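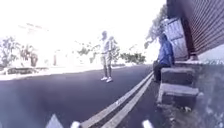 Tolell Residents' Association: Streets and Paths Group

BRUNECK LANE TO GET ITS NAME BACK, PENDING SPELLING

After 56 years as a road that appears on some maps, is missing from others and is known to the parcel companies mainly as a place to give up, Bruneck Lane is to have a street sign at each end.

The town's public works office confirmed in June that two signs have been ordered. They will be green with white letters, like every other sign in Tolell, which puts to rest a long debate over whether ours might be blue. The blue party has asked us to record its disappointment, and we hereby do.

Longtime readers will remember that the lane did have a sign once. It stood at the bottom end, beside the mailbox, and read BRUNNECK LANE, with an extra N that the town offered to correct and then corrected by taking the whole sign away. A replacement was promised for the spring. It was not specified which spring.

In the meantime people have managed. Pizza drivers are told to turn at the yellow hydrant. Visiting relatives are met at the corner. Siamak Zamani, who has lived on the lane longer than most of its trees, gives his address over the phone as "the road after the road you think it is," and says he has missed only one delivery this year, a set of patio chairs now believed to be enjoying life on Bruneck Court, across town.

The confusion with Bruneck Court is what finally moved things along. Bruneck Court has a sign, and a very nice one. It also has our water bills every third month, a wedding invitation that was returned too late to be of use, and for one long afternoon it had the crew sent to patch our potholes. The crew found no potholes on Bruneck Court and marked the job complete.

"I called to say the potholes were still here," said Touran Ansari, who wrote the letter that got the signs approved. "They told me the system showed them as fixed. I said I was looking at one. They said could I look again."

Her letter ran to five pages and included a hand-drawn map, which public works has asked to keep.

Approval came with conditions. The association had to show that the name was in common use, so neighbors were invited to send in old envelopes, receipts and anything else with the address on it. The response was generous. We now hold a box of other people's gas bills and would like their owners to come and get them. The oldest item was a Christmas card addressed to "The Mac an tSaoi Family, Bruneck Ln., or near there." The clerk accepted it as evidence, although she did remark on the last part.

There was also the matter of the apartment developer Wavelik, which owns the empty lot at the top end and had suggested in a friendly letter that the lane might like to be called Wavelik Way. The letter mentioned a bench. The association met, considered the bench with the seriousness it deserved, and voted to stay Bruneck. We understand the offer of the bench has been withdrawn.

The signs themselves should take five weeks to make. Before that, the town will send a proof for us to approve, and Ms. Ansari has asked that everyone who can spell Bruneck come by and look at it. One N in the middle, CK at the end. People who have been spelling it the other way are welcome too, provided they stand toward the back.

Holes for the posts will be dug on a weekday morning between 8 and noon. Please don't park within a car's length of either corner that day. Almost half of last year's road work had to be put off on account of one camper van, whose owner knows who he is and has promised to be at the lake.

Once the signs are up, residents should tell the post office, their bank and their insurance company that the address they have been using all along is now official. The town says the change will reach online maps "in due course." Until then, the hydrant stays yellow. Fire department staff had been planning to repaint it red this summer and have kindly agreed to wait.

The pothole request has been filed again, this time with the map attached.

Envelopes and bills can be collected from Mr. Zamani's porch any evening after 6.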